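Robots learn to pack a power lead, eventually

Tue 13 May

A robotics group at Norkeck has published results on a job most people do without putting down their tea: placing a power cable in a cardboard box. The group's robots now manage it on most attempts, and the researchers would like it known that this was harder than it sounds.

The work, carried out with the software firm Prostum, concerns what the field calls deformable objects, meaning anything that changes shape when you pick it up. Robot arms have been very good for a long time at moving things that stay the same. A metal block is a metal block whichever way you turn it. A cable is a different shape every time it is looked at, and a different one again once it has been touched, and it tends to bring the flap of the box along with it.

The method, named Wonament, is a way of choosing which practice runs a robot should learn from. The usual approach is to have a person steer the arm through a task many times over, record the lot, throw away the failures and train on what is left. The Norkeck group kept the failures. More exactly, it kept the ones that were put right: the cable that slid off the rim and was picked up again, the plug that snagged on a flap and had to be backed out.

The paper reports on 218 recorded runs, a small pile by the standards of a field that likes its numbers with plenty of noughts on the end. Of these, 19 were held back and never shown to the robot during training, so that they could be used to check whether it had learned the task or had only learned the recordings. The runs that included a recovery were given extra weight, and the amount of extra weight is more or less the whole of the invention. It takes up two pages and a fair amount of Greek.

Robots trained this way did better than those trained on clean runs alone, and the gap was widest when the cable had been left in an awkward heap. With a neatly wound cable there was little to choose between them. The authors call this "consistent with our expectations", a phrase that appears in the paper four times.

Speed remains a sore point. A typical attempt takes around 4 minutes from first reach to final release, much of it spent with the arm hovering over the box in what a generous observer might call thought. The paper puts this down to the controller pausing to look again after every small movement, and says shorter pauses were tried. The section on shorter pauses is brief.

There are other limits, and to the group's credit they are set out in plain words. The boxes were always open at the start. Closing them was not attempted. Thin cables gave more trouble than thick ones, and plugs with prongs facing upwards were a particular nuisance, as the gripper would now and then take hold of the prongs with great confidence and refuse to consider any other part. The test table was covered with a green cloth after early trials on a bare surface sent the boxes sliding off towards the floor, a finding that did not make the abstract. 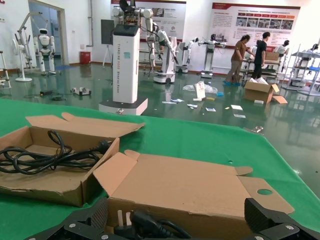
The cable task from the gripper's side. Both boxes hold a black cable.

What the results are good for is a fair question. Packing is the obvious answer, and Prostum says it has heard from firms that put chargers and leads into cartons by hand and would be pleased to stop. None has placed an order. The group itself seems more interested in the idea that mistakes are worth keeping, and plans to try the same weighting on folded cloth and on bags, both of which have a long record of making robots look foolish.

Not everyone is convinced. A review circulated in March by the Sjögren laboratory, which works on similar problems, argued that recovery runs may help only because they are longer, and so give the robot more to look at. The Norkeck paper answers with a further test in which all the runs were trimmed to the same length. The advantage shrank but did not go away. Sjögren has asked for the recordings, and Norkeck says it will release them once the files have been given sensible names.

The next round of trials is to use two arms, one for the cable and one to hold the flap. The group expects this to be quicker. It has also asked for more cable.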